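4.2 Floor Clearance Before Robot Operation

This section applies to all sites running the Nusteo floor unit. The operator on duty is responsible for the steps below.

1. Place the unit in Standby. Wait 20 seconds before entering the work area.
2. Pick up loose paper by hand. Paper left on tile may be drawn into the wheel housings.
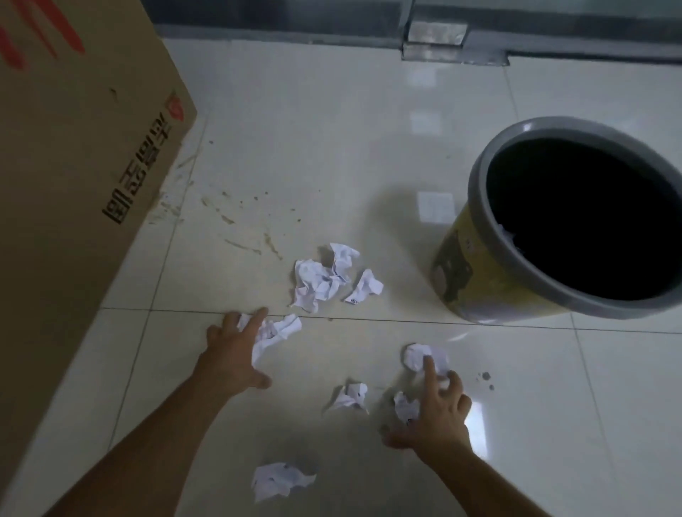 3. Check along walls, door hinges and the sides of stored boxes. Items wider than 4 inches must be moved or entered on the site map in Planbridge.
4. Press loose sheets into a compact wad before disposal. Use a lined bin.

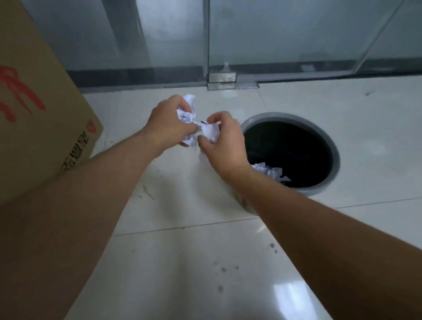 Figure 4-2. Compacting paper by hand next to a lined bin.

5. Wipe up any liquid and let the floor dry – the unit must not be started on wet tile.
6. Leave the work area, then select Resume. If code 1056 appears, repeat steps 1 through 5.

CAUTION: Do not reach under the unit while it is in Standby. The drive remains powered.

NOTE: Wheel housings are to be inspected every 1000 operating hours. Requests for an exception to this section must be sent in writing to Ivana Benítez, Site Safety.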